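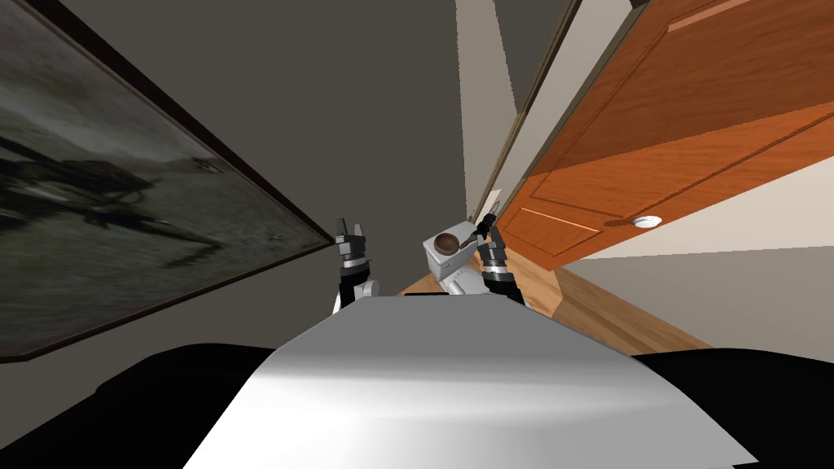

Reverberation time in a furnished or unfurnished room depends on two quantities: the volume of air enclosed and the total absorption of the surfaces around it. The volume is easy to measure. The absorption has to be built up surface by surface, and most errors in student work come from this step. Start with the finishes. A room with a wooden floor, gray and beige walls and a door already gives three separate entries for the table, and the color of the wall is not one of them. What matters is what the wall is made of and what is behind it. Painted plaster on masonry and painted board on studs can look the same and differ by a factor of several at low frequency.

Unit 4: Absorption and Reverberation Time
Monday, March 31, 2025
Building Physics Teaching Group, Rirstead

4.1 Definition

The reverberation time T is the time taken for the sound level to fall by 60 dB after the source stops. In practice the background noise hides the last part of the decay, so a fall of 20 or 30 dB is measured and extended to 60 dB. State which range was used.

4.2 The statistical formula

T = 0.161 V / A

V is the room volume in cubic meters and A is the total absorption in square meters. Each surface contributes its area multiplied by its absorption coefficient. Coefficients vary with frequency, so the calculation is repeated for each octave band. For the Mavgate exercise only the 500 Hz band is required.

The formula assumes a diffuse field: sound energy is spread evenly and arrives from all directions equally. This holds fairly well when the mean coefficient is below 0.2 and the absorption is not all on one surface.

4.3 Worked case

The Mavgate seminar room measures 8 m by 5 m by 2.5 m, giving a volume of 100 cubic meters. It is treated as empty. Coefficients are for 500 Hz.

Floor, wood: 40 m² x 0.07 = 2.80
Ceiling, plaster: 40 m² x 0.05 = 2.00
Walls, plaster, less door: 63 m² x 0.05 = 3.15
Door: 2 m² x 0.10 = 0.20
Total: 8.15 m²

T = 16.1 / 8.15 = 1.98 s

The mean coefficient is 8.15 / 145 = 0.056. The design target for speech is 0.6 s, which needs A = 26.8 m². The shortfall is 18.7 m².

Suppose a ceiling panel with a coefficient of 0.85 is fixed directly over the plaster. The plaster it covers no longer counts, so the gain per square meter is 0.80. The area required is 23.4 m². Using 0.85 for the gain gives 22.0 m² and is marked as an error.

4.4 Low-frequency limit

Below a certain frequency the room response is controlled by separate modes and the statistical formula should not be used. The usual estimate of this limit is

f = 2000 √(T / V)

For the untreated room f = 281 Hz. With T reduced to 0.6 s it falls to 155 Hz. The 500 Hz band is above the limit in both cases.

4.5 Common faults

Areas taken from the plan without subtracting openings.
Coefficients read from the wrong band.
Furniture entered by floor area. Upholstered seats are entered per item.
Air absorption included at 500 Hz. It can be neglected in a room of this size.
Results quoted to three decimal places. Published coefficients do not support this.

4.6 Exercise

Repeat the calculation for the Bakke room using the dimensions in the Unit 3 data sheet. Find T untreated, then the panel area for 0.6 s. Comment on whether panels on the ceiling alone would leave a flutter echo between the long walls.

Related units
Unit 3: Surface Areas and Room Data Sheets
Unit 5: Speech Clarity and Early Reflections
Unit 6: Sound Insulation of Doors and Partitions
Vesero Hall: Measurement Notes, September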